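Home | Venues | How-tos | Contact

How to look up the history of your old local theatre

I got hooked on this after our town's picture house, the Hallow, went up for lease and I realised I knew nothing about it (not even who built it!). So this is how I go about it now, with a cuppa and a fair bit of patience.

Start with the building's address, and write down every name it's ever had. The Hallow was the Seyoum Hall before it showed films, and half of what I wanted was filed under the old name. Ask at the library for the rates books and any programmes they've kept. Ours had 213 of them in a box, mostly in lovely colours and mostly out of order.

Next, go through the old newspapers. Search the name plus "opening night", then try "matinee", "licence" and "fire". I limit myself to 40 pages a sitting or my eyes go funny.

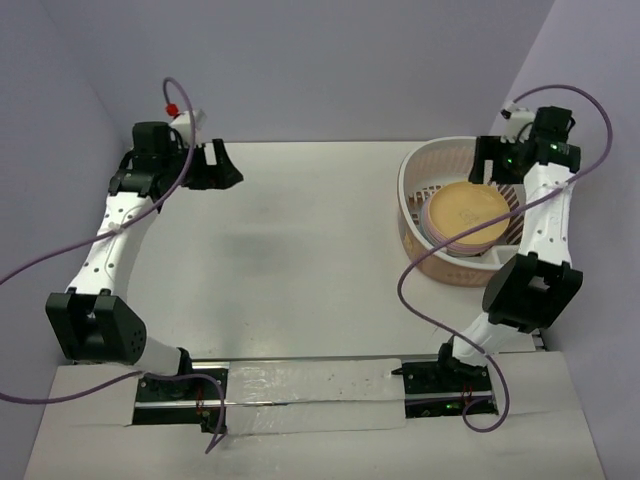
Dish basket at the right rear, on the work surface close to the right wall.

Then talk to people. Rohani Majimbun sold tickets at the Hallow as a teenager, and she cleared up a muddle over the balcony in 2 minutes flat. Take notes, ask if you can copy any photos, and write the names on the copies straight away.

Last of all, put your dates in order and mark which ones you've only got from one place. The papers said the hall seated 1,000, and I still can't make that fit the floor plan, so it's got a big question mark next to it!

Related how-tos
Reading an old floor plan
Storing theatre programmes at home
Recording a chat with a former usher
Finding lost shopfronts on Julent Street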